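Zenduvix tabletop set, README
Rules for anyone adding episodes. Read before you touch the arm. Last edit 17/09/2019, Kevser Gökçe

One object task per episode, no mixing.
Wrist and overhead views both saved, even if one is rubbish.
Speed cap stays at 10 per cent untill Luzius Rüegg signs you off.
Hands off the table while the arm is live. E-stop within reach, always.
Shiny objects allowed, glare and all. Don't retouch.
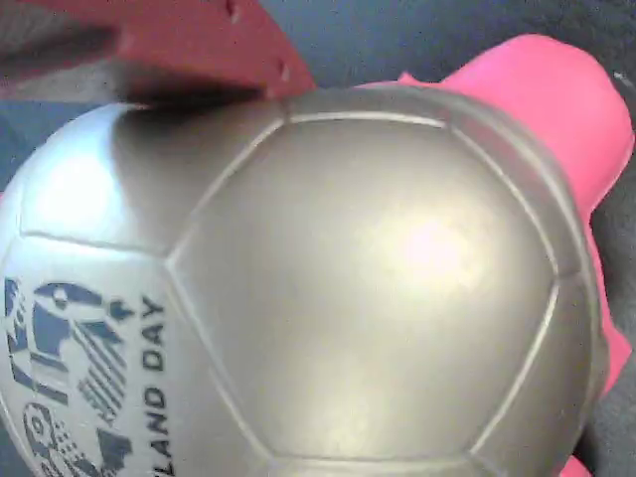
Silver ball, close up.

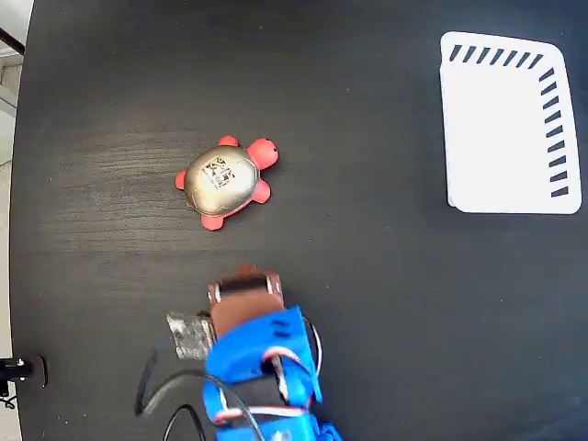

Do failed grasps get deleted?
They stay in, tagged "fail" in the notes column, and they count towards the 1,000 we owe Umurholm.

File names: task, operator initials, episode number. No spaces. Anything recorded before July used the old Sendier naming, leave it alone.
Backups go to 2 drives, same day. Check they acutally open.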